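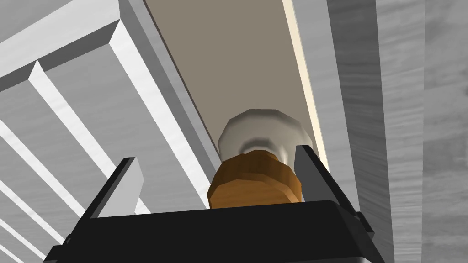
Hultik Classroom review: a term and a bit with the robot arm simulator

I run the after-school robotics club at Dalgleish with one other teacher and a kettle, and we've been on Hultik Classroom since March. A few people on the Erkanar forum asked what I thought of it and my reply got so long that I've moved it here. It's for anyone looking at it for a club or a small class. If you're doing proper research you'll want something meatier and you probably know its name already.

Quick background. We enter the Erkanar schools challenge, in the household section, where the arm has to pick up small everyday bits and put them where they're meant to go. We own one real arm, a Masto, and it's lovely, but one arm between a room full of teenagers means most of them spend the session watching somebody else's elbow. So the idea was to get everyone practising on screen and then take turns on the Masto with code that had at least been tried once. The licence was £600 for the year, which came out of the money we'd been saving for a second gripper (there was some sulking about this).

Setting up

Fine, mostly! It went on to the school laptops without a fight, apart from the two oldest ones, where it opened to a grey window and stayed there. The download is big, so don't do what I did and start it ten minutes before the bell. You get a main window with the room in it, a panel for your code, and a set of little views you can pin wherever you like. The gripper view is the one my lot love. You're right down at the hand, looking out past the fingers, with the furniture going up above you like tower blocks, and it makes a slatted rack feel enormous. I thought it would be a gimmick. It's now what half of them have open all the time, as you can tell straight away whether the thing is sitting squarely between the fingers or hanging on by one corner.

The rooms

You get a kitchen, a bedroom, a workshop and a sort of hallway, and you can shuffle the furniture about. They look good in a plain way. Surfaces are mostly white and grey with a bit of wood grain, nothing flashy, and they run smoothly on the better laptops. I'd like more colour, if only because everything small ends up lost against everything large. The small objects have had more love put into them. Our favourite is a stubby one with a wooden bottom half and a shiny off-white cap, and the grain on it is really nice. The club can't agree what it is. Half of them say bottle stopper and the other half say drawer knob, and it's just called Small Item 7 in the list, so there we are.

There's a good number of these items and you can bring in your own, though the import screen is the worst part of the whole package. It wants the size in metres, it doesn't say so, and our first attempt gave us a clothes peg as tall as the wardrobe. The students were delighted. I was less so by the third go.

How it is to use

You can program with blocks or write it out properly, and you can flip between the two as long as you go from blocks to text. Going back the other way loses your comments. Please, please warn your students about this before you start! One of our Year 10s had a beautifully labelled program and it came back bare.

The grip settings are where the learning happens. You choose how wide to open, how fast to close and how hard to squeeze, and if you get it wrong the object squirts out and rolls under something. Small round items are a pain, the ones with flat sides are kinder, and I watched a pair of Year 9s work that out for themselves by swapping objects back and forth for an entire session. They then went and did the same on the Masto with a pencil and a glue stick. I couldn't have planned a better lesson and I didn't plan that one.

It also keeps a log of every attempt. The club got to 1,254 pick-ups before the end of the spring term, which caused cheering, and one student made a chart of which items got dropped the most. You can save the log as a spreadsheet and it opens without any faff.

Does it match the real arm?

Up to a point. Reaching and turning are very close, and a program that gets to the right place on screen will usually get to the right place on the bench. Gripping is another matter. Hultik's fingers are grippier than ours, so things the students could lift happily on the laptop slid straight out of the Masto's hand the first time. There is a friction slider, hidden two menus down, and once we'd pulled it from 100 to 51 the two behaved much more alike. That number is for our worn old finger pads, so yours will want something different. I do wish they'd put the slider somewhere you'd find it by accident.

Shadows and lighting can be changed too, which matters if you're using the camera side of things. We've barely touched it. Next year, perhaps.

Help and support

The guide is decent for the first few lessons and then gets thin. Support by email is another story, and I've got to mention Gunnlaugur Ladefoged on their help desk, who answered me the same evening about the peg and sent a corrected file along with it. A later question about saving student work to a shared drive took roughly a fortnight and the answer was "not yet". So we're still using memory sticks, in this day and age.

Niggles, in no order

The undo button only goes back one step. The sound of the gripper closing can't be turned off on its own, and with a roomful of laptops going it's like being inside a stapler. If two students share a login the second one quietly throws out the first. The hallway has a door you can't open, and I've been asked about it every single week.

Would I buy it again?

I've already put in for the renewal, so yes. It's dear for a club our size and I'd haggle if you can, or see whether your computing department will go halves with you. For a school with no real arm at all I'd be a bit more careful, and I'd try the free month first with the friction turned well down, so nobody gets a nasty surprise at the challenge. For us, with one arm and a long queue, it's meant that everyone gets a go every session, and the queue for the Masto is now mostly people who've got something to test.

Four stars. I'd give the fifth for a proper undo.

Updated 20/06/2024: the new version lets you mute the gripper. Still can't open the door.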